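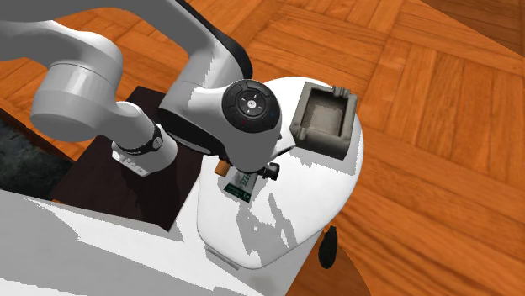

제6장 반려견의 체중 관리와 급여량

학습 목표
이 장을 마치면 다음을 할 수 있어야 한다.
신체충실지수(BCS)를 9단계 척도로 판정하고 기록한다.
체중으로부터 휴식기 에너지 요구량을 계산한다.
사료 포장의 열량 표시를 읽고 하루 급여량을 그램 단위로 정한다.
간식의 열량을 하루 급여량에 반영한다.

주요 용어
신체충실지수, 휴식기 에너지 요구량(RER), 일일 에너지 요구량(DER), 대사에너지, 이상 체중, 급여 기록지

6.1 들어가며

앞 장에서는 사료의 성분 표시와 영양소의 기능을 다루었다. 이 장에서는 그 사료를 얼마나 주어야 하는지를 다룬다. 보호자가 동물병원에서 가장 자주 하는 질문 가운데 하나이지만, 한마디로 답하기는 어렵다. 같은 품종, 같은 나이의 개라도 중성화 여부와 활동량, 사는 환경에 따라 필요한 열량이 크게 다르다.

플리드몬트(Flidmont)의 파루크(Farouk) 동물병원은 내원한 성견의 진료 기록 3000건을 검토하였다. 이 가운데 1084건에서 신체충실지수가 6 이상, 즉 과체중 또는 비만으로 판정되었다. 비율로는 36.1퍼센트이다. 검토를 맡은 에하브 라흐루(Ehab Lahlou)는 과체중으로 판정된 개의 보호자 상당수가 문진에서 자기 개를 "보통"이라고 답했다는 점을 따로 적어 두었다. 보호자의 눈대중과 실제 판정이 어긋나는 문제는 6.2절에서 다시 살펴본다.

과체중은 관절에 부담을 주고 마취 위험을 높이며, 더운 날씨에 체온을 조절하는 능력을 떨어뜨린다. 당뇨병은 고양이만큼 비만과의 관련이 뚜렷하지 않지만, 비만한 개에서도 인슐린 저항성은 관찰된다. 반대로 지나치게 마른 개는 질병이나 기생충 감염, 치과 문제가 있는지 먼저 확인해야 한다. 급여량을 늘리는 것은 그다음 일이다.

사례 6-1 산책을 늘렸는데 체중이 줄지 않는 개

다섯 살 된 중성화 수컷 혼종견이다. 체중은 12킬로그램, 신체충실지수는 7이다. 보호자 욘 론도뇨(Yhon Londoño)는 두 달 전부터 저녁 산책을 20분에서 40분으로 늘렸다. 사료는 종이컵으로 아침저녁 한 컵씩 주며 양을 바꾼 적이 없다고 하였다. 체중은 두 달 동안 변하지 않았다.

급여 기록지를 일주일 동안 쓰게 한 결과 두 가지가 확인되었다. 첫째, 종이컵에 담긴 사료의 무게가 날마다 달랐다. 가장 적은 날과 많은 날의 차이가 한 컵에 18그램이었다. 둘째, 산책을 다녀온 뒤 치아 관리용 껌을 하나씩 주고 있었다. 껌 하나의 열량은 133kcal였고, 보호자는 이것을 먹이로 생각하지 않아 문진에서 말하지 않았다.

이 사례는 장 전체에서 계속 사용한다. 아래 내용을 읽으면서 이 개에게 하루 얼마의 열량이 필요한지, 무엇부터 바꾸면 좋을지 생각해 보기 바란다.

6.1.1 에너지 요구량의 기본 개념

휴식기 에너지 요구량은 개가 편안한 온도에서 안정을 취하고 있을 때 하루 동안 쓰는 열량이다. 다음 식으로 구한다.

RER(kcal/일) = 70 × 체중(kg)의 0.75제곱

체중을 그대로 곱하지 않고 0.75제곱을 쓰는 것은 몸이 클수록 체중 1킬로그램당 에너지 소비가 줄어들기 때문이다. 체중이 5킬로그램인 개의 RER은 234kcal이고, 10킬로그램인 개는 394kcal이다. 체중은 두 배이지만 필요한 열량은 두 배에 미치지 못한다. 작은 개의 급여량을 단순히 두 배로 늘려 큰 개에게 주면 과급여가 된다.

일일 에너지 요구량은 RER에 생활 조건에 따른 계수를 곱한 값이다. 중성화한 성견에는 보통 1.6을, 중성화하지 않은 성견에는 1.8을 쓴다. 체중 감량이 목적이면 이상 체중의 RER에 1.0을 곱한 값에서 시작하는 경우가 많다. 성장기와 임신기, 수유기의 계수는 표 6-3에 정리하였다.

계수는 출발점으로만 쓴다. 같은 계수를 적용해도 어떤 개는 체중이 늘고 어떤 개는 준다. 2주 간격으로 체중을 재고, 그 변화를 보아 급여량을 10퍼센트 안팎에서 조정한다.

6.1.2 포장의 열량 표시를 급여량으로 바꾸기

건사료의 대사에너지는 대개 1킬로그램당 kcal로 표시된다. 성견용 건사료 파스투스(Pastus)의 표시값은 3447kcal/kg이다. 1그램으로 환산하면 3.447kcal가 된다.

이상적인 체형을 유지하고 있는 10킬로그램 중성화 성견을 예로 들어 계산해 보자. RER은 394kcal, 여기에 1.6을 곱한 DER은 630kcal이다. 간식은 하루 열량의 10퍼센트를 넘지 않게 하므로 63kcal를 간식 몫으로 떼어 둔다. 나머지 567kcal를 3.447로 나누면 164그램이 나온다. 두 번에 나누어 준다면 한 번에 82그램이다.

사례 6-1의 껌을 이 개에게 준다고 하면 껌 하나가 하루 열량의 21퍼센트를 차지한다. 간식 한도의 두 배가 넘는다. 껌을 반으로 잘라도 한도를 조금 초과하므로, 열량이 더 낮은 제품으로 바꾸거나 주는 횟수를 줄여야 한다.

사료의 양은 주방용 저울로 잰다. 계량컵은 알갱이의 크기와 담는 방법에 따라 오차가 생기며, 소형견일수록 같은 오차가 미치는 영향이 크다. 가족 여러 명이 밥을 주는 집에서는 하루치를 아침에 한 통에 덜어 놓고 그 안에서만 주도록 안내한다. 훈련 보상으로 쓰는 사료도 이 통에서 꺼낸다.

실습 전 준비

실습 6-A에서는 두 사람이 한 조가 되어 개의 갈비뼈와 허리, 복부를 만져 보고 신체충실지수를 각자 판정한다. 판정이 끝날 때까지 서로의 점수를 말하지 않는다. 털이 긴 개는 눈으로만 보고 판정하지 말고 반드시 손으로 확인한다. 낯선 사람의 손길을 불편해하는 개는 보호자나 담당 교원이 보정하며, 입술을 핥거나 고개를 돌리고 몸이 굳는 행동이 계속되면 실습을 중단한다.

준비물은 체중계, 줄자, 부록 나의 급여 기록지, 계산기이다. 사용하는 체중계의 최소 눈금을 기록지 위쪽에 적어 둔다.

생각해 볼 문제

1. 사례 6-1의 개가 이상 체중 10킬로그램이라고 할 때, 감량을 시작하는 하루 열량을 구하시오.
2. 보호자가 껌을 끊고 싶어 하지 않는다. 사료량만 줄여 열량을 맞출 경우 어떤 영양상의 문제가 생길 수 있는지 제5장의 내용을 참고하여 설명하시오.
3. 집에서 먹이는 사료나 가까운 상점의 사료 하나를 골라 포장의 대사에너지 표시를 찾고, 같은 개에게 줄 하루 급여량을 파스투스와 비교하시오.

6.2절에서는 신체충실지수의 아홉 단계를 차례로 살펴보고, 보호자에게 판정 방법을 가르치는 절차를 다룬다.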